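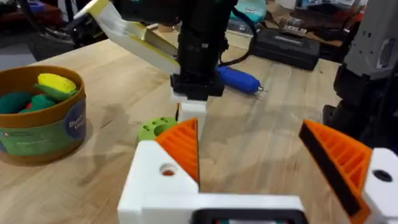
Gernine opens tabletop training site in Bostlow

Gernine has begun work at a new site in Bostlow where staff teach robot arms everyday tasks by guiding them through each motion. The site opened in February and is run jointly with Ortner, which supplies the remote-control equipment used by the operators.

The first program covers sorting and putting away small household items, including toys and hand tools. An operator moves a pair of hand controls, and the robot arms at the table follow. Each attempt is recorded from start to finish, along with the view from a small camera near the gripper. The recordings are later used to train software that is meant to carry out the same task without an operator.

Gernine said the site has 12 operators, who work in two shifts. The first shift starts at 7 a.m. Every new operator completes 4 weeks of instruction before any of their recordings are accepted into the main collection. The company has set a target of 2,000 accepted recordings for the opening phase, with 200 of these reserved for testing and kept out of training.

"The quality of the finished system depends a great deal on the care taken by the person at the controls," the company said in a statement. "We ask our operators to work at a steady pace and to repeat a task in several different ways - a tool may be picked up by the handle in one session and turned around in the next."

Items are moved between sessions so that the software does not learn a single fixed layout. Attempts in which an object is dropped are marked and stored separately. Gernine said these will be reviewed at the end of the phase, when a decision will be made on whether to include them.

Some tasks are also being taught by hand, with the operator holding the arm itself and moving it through the motion. Ortner said this method is slower to set up but may suit tasks that call for a light touch.

A second site is planned in Nikby - staffing there has not yet been decided. Applications for operator positions in Bostlow remain open, and no earlier experience with robots is required.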